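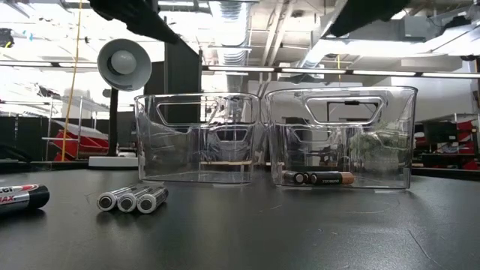

Sort Batteries by State, Then by Size

October
By the Sodura workshop desk

Most advice on storing household and shop batteries begins with size. Buy a case with molded slots, put the AAs in the AA slots, put the C cells in the C slots, close the lid. I think this is the wrong first cut. Size is the one property of a cell that anyone can read from across a room. The property that matters when a device stops working is whether the cell in your hand is unused, partly used or spent, and a slotted case records none of that.

My position is that two clear, open bins do a better job than any slotted case, provided the bins are assigned by state. One bin is for cells that have been tested and are fit for use. The other is for cells that are waiting for disposal. Anything on the tabletop has not been tested yet. Three states, two containers and one surface are enough for a shop or a house.

The objection I hear most often is that loose cells in a bin are untidy. They are. A round cell lies where it rolls, and two cells of the same brand dropped into the same bin will settle at different angles. I do not regard this as a fault. The bin is a boundary, and the contents need only stay inside it.

The stronger objection concerns contact between terminals. A 9-volt block has both terminals on one face, and it can short against another battery or against a piece of loose metal. The answer is to tape the terminals of every 9-volt block before it goes in either bin, and to do the same with lithium cells and anything rechargeable. Coin cells should be kept out of open bins entirely and stored where children cannot reach them. Ordinary cylindrical alkaline cells carry less risk, but I would still keep the layer shallow. A single layer on the floor of the bin is the limit I use. Once cells begin to stack, the bin is overdue to be emptied.

Clear plastic is worth insisting on. We tried opaque gray tubs at the Lidatport store for a season, and the spent tub went unexamined until it was too heavy to lift by one side. With a transparent wall, the fill level can be read while walking past. A leaking cell also shows earlier, as white or bluish crust on the casing. Tinted plastic is acceptable if the contents can still be seen. Frosted plastic is not.

A handle slot cut into the front wall is useful for pulling the bin forward, but it sets the effective height of the container. Cells heaped above the lower edge of the slot will fall out through it when the bin is tilted. This is a second reason for the single layer.

The bins need labels. Position alone will not hold, as two bins of the same pattern get swapped the first time somebody wipes the table. I use a strip of tape on the front wall with one word on it, USE or OUT. Tekum, which runs a repair counter on the same system, uses colored tape and no words. That works until a new person starts.

Testing is the step that most people skip, and without it the arrangement has no value. A cell of unknown history should be measured under a light load. An open-circuit reading from a bare multimeter flatters an old alkaline cell, which can show a healthy voltage and then sag as soon as current is drawn. An inexpensive tester with a built-in load is adequate. When we went through the drawers at the Hrytsenko building we collected 80 loose cells, and 11 of them failed under load after passing the open-circuit check. Those 11 would have gone back into smoke alarms and flashlights.

Brand and chemistry come after state. Cells going into one device should match in both, and they should be of the same age where that can be known. Mixed sets drain unevenly, and the weakest cell may be driven into reverse and leak. Printed casings make the matching simple. Plain silver casings with little printing need a date written on them with a fine permanent marker, and I do this at the time of testing.

Only then does size enter into it. In a bin with a single layer, a D cell can be told from an AA without any partition, so I see no case for adding one. If the stock is large enough that finding four matching AAs takes more than a moment, the stock is too large. Alkaline cells keep for years, but they do not improve, and a household has no need of a reserve that fills a cabinet.

The surface matters too. A dark matte top shows a silver cell clearly and does not throw much glare back from overhead lighting. Lay untested cells parallel, all facing the same way, and work along the row. The tabletop should be cleared at the end of each session, with every cell in one bin or the other. A cell left out overnight will be picked up in the morning by someone who assumes it is good.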